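Jerncombe Packing Room - Gallery

The packing room at Jerncombe reopened in May after the floor was redone and the old benches were taken out. Madalena Neves planned the new layout, and Tineke Mertens put this page together for members who have not been in since the work finished. Click any picture for the larger version.

The room is used for parcels going out to the Geto and Patrício shops. Most orders are small and go in a single cardboard box. On a normal morning 50 boxes leave by the side door, and before the holidays it can reach 200. Everything is packed standing up. There are 4 packing places, and the tape, labels and filler paper are kept on the shelves by the window. 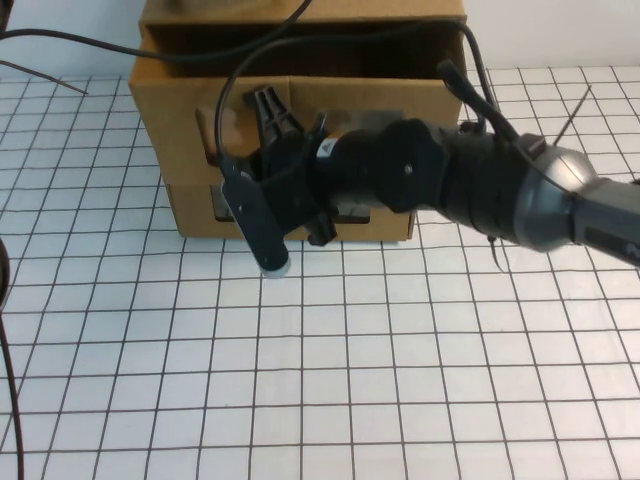

Cardboard box on the white tabletop, with the grid lines running across the surface.

The white top was Madalena's choice. The old surface was dark brown and small parts disappeared on it - screws and washers mostly. The lines are handy for setting a box down straight, and after a few weeks most people line things up with them out of habit. Please wipe the surface with a damp cloth only. The spray cleaner under the sink is for the floor and leaves a film.

Flat boxes are stored upright behind the door, smallest at the front. If a size is down to the last 6, write it on the sheet and Tineke will add it to the next Balivus order. Deliveries come in through the yard, so keep the gate clear before noon.

More pictures of the shelves and the side door will be added when the painting is done - the window wall still needs a second coat. To send in your own, leave them with Tineke at the front desk with your name and a short caption.

Page updated June 24, 2020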